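What I Kept and What I Let Go Before the Move

7th September

We moved from a two-bedroom house to a one-bedroom apartment in Hustden this summer, and a few people asked how we got rid of so much. I said I would write it down.
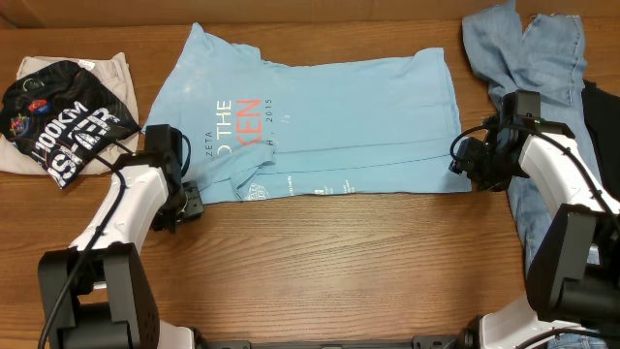
Starting with a number

The apartment has 616 fewer square feet than we were used to, or so I kept telling people until I measured and found I was wrong. So I dropped that number and used another one. The moving company, Ondieki, quoted us by weight. The first estimate came to 3,616 pounds. Their cheaper rate stopped at 2,000 pounds, and that became the goal.

I set up a list on my phone and wrote down everything that left the house. By the end of June it had 226 lines on it. Some lines were one lamp and some were a whole box of cables.

Books

Books were the heaviest thing we owned after the furniture. I allowed myself two shelves. Cookbooks were easy, as I only cook from three of them. Novels I had read once went to the library sale. I kept the field guides and a set of old atlases that are out of date and weigh a lot. I still think that was the right call.

Kitchen

We had two of nearly everything from when we first moved in together. I put the doubles in a box in the hall and left it there for two weeks. I went back for a colander and the good peeler. The rest went.

The stand mixer was harder. I use it in December and hardly at all the rest of the year. It came with us and lives on top of the fridge.

Clothes

I did these in one weekend. Work clothes that no longer fit went first, then coats. T-shirts took the longest, the ones with printing on them most of all – you remember the year you got each one. I kept a drawer's worth and gave up trying to be strict about it.

Furniture

I listed the big pieces on Estix, a local resale site. The dining table sold for $200 the same evening. The couch sat there for a month and finally went for free to a couple down the street, who carried it home themselves.

Paper

Old tax returns, manuals, letters. I shredded what I could and scanned the rest. It took four evenings and I would not want to do it again.

How it ended up

The truck weighed in at a little over the limit, so we paid the higher rate anyway. The driver was nice about it. I have not missed much so far except the long bench from the porch, and there is no porch here to put it on. The atlases are still in their box.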